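Notedholm Students Complete Hand-Held Gripper Project

NOTEDHOLM, May 4, 2019 – The student robotics club at Notedholm Technical School has completed the first stage of a project on how grippers handle soft and irregular packaging. Six students built a set of two-finger hand-held grippers and used them to record 158 sorting and packing tasks.

The tool is worked by hand. Its fingers open and close through a linkage, and a camera on the body records each grasp from the operator's position. The recordings will serve as training material for the club's robot arm, which is due to be fitted with fingers of the same shape.
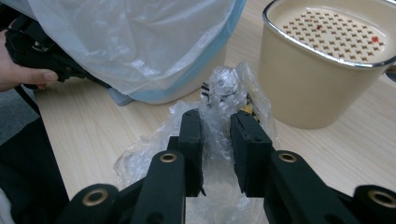 The gripper's two black fingers on either side of bunched clear plastic wrap, with a lined bin behind.

Transparent film was chosen as the main test material in April. It reflects light unevenly and has no fixed outline – two properties that make it difficult to locate from camera data.

"Rigid boxes gave us few problems. Film changes shape every time it is touched, so we needed many more recordings of it," said Britta Frerichs, who supervises the club.

Parts for the grippers were supplied by Zuvidico, and the total materials budget was $3000. The linkage went through several revisions to reduce play at the pivots.

The second stage will cover bags and pouches weighing up to 150 grams. Drawings and assembly notes are available to other schools on request.

Contact: Wenche Aasen, Press Office, Notedholm Technical School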